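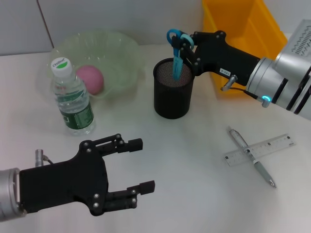 Modier launches desk-tidying service for people who have lost their scissors

Reading time: 5 min
51 shares | 2 comments

Jorkport, August 2023 — Modier, the Jorkport storage and stationery firm, has announced a new service for households and small offices whose desks have got away from them. It is called the Pot and Tray Visit, a name the company settled on after rejecting several that sounded like pub lunches.

Customers book a two-hour appointment. A member of the Modier team arrives with a crate of pots, bowls and bins, clears the top of one desk or table, and puts back only what the owner can explain. Everything else goes into a yellow bin to be argued over later.

The service follows a trial that began in March, in which Modier visited 51 desks in and near Jorkport. Owners were asked beforehand where they kept their scissors. Most of them named a place. In five cases the scissors were in it.

"We had expected people to be short of space," said Clotilde Ferrand, founder of Modier. "They had plenty of space. They had put a cake tin on it. One gentleman had a very good desk with drawers down both sides, and he was cutting open his post with a butter knife because the drawers were full of other drawers."

One desk, one pot

The method is not complicated, and Modier would like it known that it has tried to make it more complicated and failed. Anything long and thin stands up in a pot. Scissors go in with the blades down and the finger loops up, so that they can be found by feel during a telephone call. Anything round goes in a bowl. Anything flat may lie flat, provided it is used every day. Drinks are allowed on the table with the cap on.

The company recommends a mesh pot over a solid one. Mesh shows what has fallen to the bottom, and what has fallen to the bottom is usually a drawing pin.

Bowls caused more disagreement. Several customers in the trial felt that a bowl on a desk was a kitchen thing and that visitors would talk. Mali Craddock, who leads the visits, now brings a pale green plastic one as standard and leaves it there for a week before asking for an opinion. By then it generally has a ball in it, or a roll of tape, or an orange.

"People are very firm about the bowl on the first day," said Craddock. "I don't argue. I put it in the corner and go and look at the cables."

Rulers remain a problem. A ruler is too long for most pots and tips the smaller ones over, and a customer who has had a pot tipped over once will not trust one again. Modier's advice is to let the ruler lie on the table with the pen across it, on the grounds that this is where both of them will end up anyway.

What goes in the bin

The yellow bin is the part of the visit that customers remember. It has tall sides, which Modier chose deliberately, as a shallow bin invites people to reach in and rescue things. Items stay in it for 200 days. If the owner has not asked for an item in that time, the company will take it away, or hand it back with a look, depending on the package chosen.

Chargers for telephones the household no longer owns are the most common contents. Keys come next. Modier has a rule against throwing out keys and has so far not been thanked for it.

Gilles Lemaire, an accountant whose desk was visited in April, said he had been sceptical. "I have a system," he said. "It was explained to me that I have a pile. I still believe it was a system, but I will admit that I can now see the table, and that it is white. I had remembered it as brown."

Another trial customer, Gergely Balogh, runs a picture-framing business from his front room and owned four pairs of scissors at the time of his visit, all of them bought because he could not find the others. He has kept one pair for paper and one for string. He declined to say what happened to the remaining two, and the company has not pressed him.

The Pálfi range

Alongside the service, Modier is releasing a small range of desk pieces under the name Pálfi. It consists of a mesh pot, a wide plastic bowl and a tall bin. There is no lid for the bin. Customers asked for one, and the company said no, having seen what people do on top of lids.

The pieces are sold separately from the visits, and buying them does not oblige anybody to be visited. They will be stocked at Modier's own shop and at Hakia, the homeware store by Jorkport station, where Jayson Macapagal has given them the shelf formerly used for scented pebbles.

"The pebbles had a following," said Macapagal. "I've had a letter. But I've got the pot by the till with the scissors in it, and in the time I've had it I've only lost the scissors once, and that was my brother-in-law."

Booking and terms

Visits can be booked in person at the Modier shop or by telephone. Each appointment covers one surface. A desk with a shelf above it counts as one surface if the shelf is only for books, and as two if it has things in front of the books. Dining tables are accepted if nobody has eaten at them since Christmas.

Customers are asked not to tidy up before the team arrives. Modier understands the impulse, but it makes the drawers much worse.

The team does not read letters, judge handwriting or comment on the number of novelty mugs. Sheds are outside the scope of the service and will stay there. A follow-up call is made after a fortnight, during which the customer is asked to say where the scissors are without turning round.

About Modier

Modier sells storage, stationery and desk furniture from its premises in Jorkport. The firm was started by Clotilde Ferrand after a long career in office supplies, during which she says she sold a great many pots and saw very few of them in use. Press enquiries should be addressed to Mali Craddock at the shop, preferably in the mornings.

2 comments

Recent items

Hakia extends opening hours and regrets it
Modier withdraws the magnetic paperclip dish
Five questions to ask before buying a second filing cabinet
Pálfi bowl now also in a slightly larger size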